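Spring Bike Safety Check - The Long Version, With Comments

23 shares | 14 comments

I love this job. Give me a stand, a rag and a cup of coffee and I'm happy for a whole morning. I wrote this checklist for my own bikes and kept adding notes to it, and now it's long enough that it deserves a page. The bike on the stand this time was my Clellari tourer, which came out of the winter with 1,167 miles on the current chain. Print it, scribble on it, change the order if you like!

WHEELS AND TIRES

[x] Tires free of cuts, bulges and cracks
Comment: One small nick in the rear, nowhere near the casing. I dug out a sliver of glass with a toothpick and went all the way around again with a bright light. Do both sidewalls too, they're easy to skip.

[x] Pressure within the range printed on the sidewall
Comment: I check before every ride, but this is the time to check the pump gauge against a second one. Mine reads 2 psi high. Good to know!

[x] Wheels spin true, no rub
Comment: Front is perfect. Rear had a little wobble on the drive side and took a quarter turn on one spoke. Go slowly with this. If you've never trued a wheel, have a shop show you once and you'll be hooked.

[x] Quick releases closed, axle nuts tight
Comment: Fine, both ends.

[ ] Hub bearings smooth
Comment: Rear feels gritty. Left open until I repack it. The bike stays on short rides until then.

BRAKES

[x] Pads have wear line showing
Comment: New pads up front. They are the soft compound Hinds sells for wet weather and oh, they bite. Toe them in a hair and they don't make a peep.

[x] Levers stop well short of the bar
Comment: Squeeze hard, like you mean it, and hold for a slow count of ten. Any creeping toward the bar on hydraulics means a leak or air in the line, and the bike doesn't get ridden.

[x] Cables free of fraying, housing not cracked
Comment: Look right at the anchor bolt, that's where the strands start to go. Rear cable replaced last September and still slick as can be.

[x] Rims or rotors clean
Comment: Rubbing alcohol and a fresh rag. Please keep spray lube far, far away from here.

STEERING AND FRAME

[x] Headset has no play
Comment: Front brake on, rock the bike, feel for a knock with your fingers across the lower cup.

[x] Stem and bars don't twist
Comment: Wheel between the knees, give the bars a good shove. Tightened with a torque wrench, which was the best present I ever bought myself.

[x] Frame and fork free of cracks
Comment: Wash first! You can't inspect dirt. Pay attention under the down tube and around the bottom bracket.

[x] Seatpost above minimum insertion mark hidden
Comment: Sorry, that reads backward. The mark should be down inside the frame where you can't see it. Greased and put back at the same height.

DRIVETRAIN

[x] Chain wear measured
Comment: Still inside the limit. I usually get 2,000 miles from a chain if I keep it clean, so there's some life left in this one.

[x] Shifts cleanly through every gear
Comment: Half a turn on the barrel adjuster and it sings. Such a good sound.

[x] Pedals and crank bolts tight
Comment: Left pedal is reverse threaded. I still stop and think every single time.

LIGHTS AND EXTRAS

[x] Front and rear lights charged
Comment: The rear one ran 96 minutes on steady before the warning blinked. Shorter than it used to be, so I carry a spare.

[x] Bell, reflectors, rack bolts
Comment: Rack bolts had backed out a little. Threadlocker on, done.

ROAD TEST

[x] Easy start, two hard stops, hands-light coasting
Comment: Pick somewhere quiet and straight with a long view ahead, so all your attention can go to the bike.

Straight road, trees alongside:

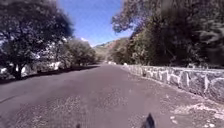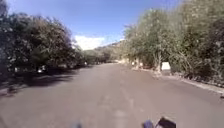
[x] No new noises after the ride
Comment: One tick on the way home, and it was my shoe. I went over every bolt again anyway and rechecked the rear spoke.

[ ] Bearing grease and a pair of cone wrenches
Comment: On order from Drerkach. I'll update the hub line when I've had it apart.

If you do things in a different order, or you've got a favorite check that I've missed, tell me in the comments. I read them all!

14 comments | Share this page

Contact | © Cendotmont Bike Notes | Back to top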